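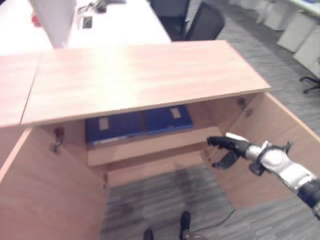
Binders and box files: getting the office cabinet back under control

Quick one this week, typing it before the 3 o'clock call. Same steps we used at Jamilex when we moved desks.

1. Empty it all. Yes all of it. Wipe the shelf, dry cloth after. Check the back too, paper slides down there and stays for years.

2. Flat beats upright if the shelf is low. Blue binders, blue box files, lay them side by side with the label toward the door. Stack two high max. Three and you'll never pull the bottom one.

3. Labels. Short words, thick marker. "Invoices" and a year, done. Don't write a paragraph on there. A pack of 200 plain white stickers lasts us forever.

4. Doors wide open before you load. Both of them. Box files catch on a half open door and then the corner gets chewed up. Look at the hinges while your in there, snug up any loose screws by hand. No power driver on wood board, it strips the hole.
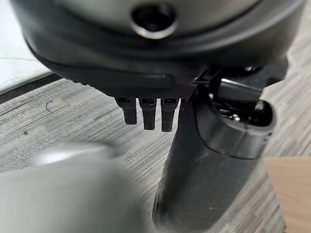
5. Tilt it in. Back end goes first, a bit of an angle, then lower the front. Sliding it dead flat scrapes the shelf edge, and the front lip is always the first thing to look ratty.

6. Heaviest stuff on the lower level. Anything you open weekly goes on the shelf. Old contracts, manuals, the Fulau folders nobody asks for: bottom or out. 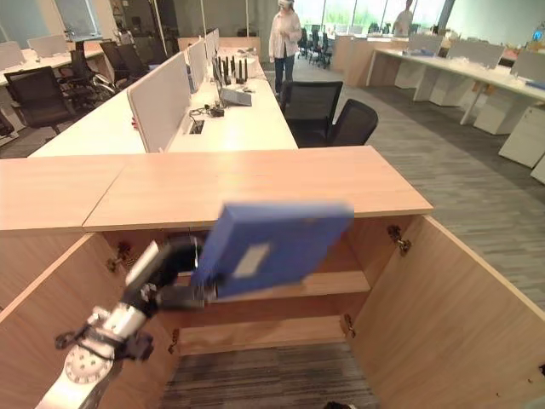 7. Leave a gap. One file's width at least. A jammed shelf is a shelf people stop using, they just pile things on top of the cabinet instead. We had a stack up there 30 folders high at one point. Terrible.

8. Carpet under the cabinet? Check it sits level. If a door swings on its own, fold some card under the low corner. Recheck in a week, carpet squashes down.

9. Ten minutes every Thursday. Top cleared, strays back inside, doors shut.

Shredding: keep a seperate box for it, not in the cabinet. Ours goes down to the Onside front desk when full. More on drawers next time, and the cable mess behind the desks if I get to it.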